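Monder grasp selection project: progress to 29 June 2026

Work at the Udgate cell in this period compared two ways of ranking grasp candidates. The Girthorpe set of 600 trials is complete for the baseline and 194 trials are logged for the revised ranking.

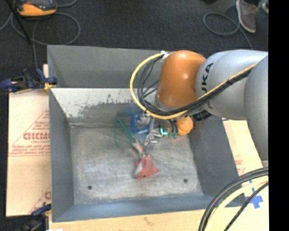 Candidate ranking now penalizes approaches close to the bin walls. The sloping sides leave little clearance for items such as the orange ball at the right wall, and the penalty weight will be tuned on 100 further trials.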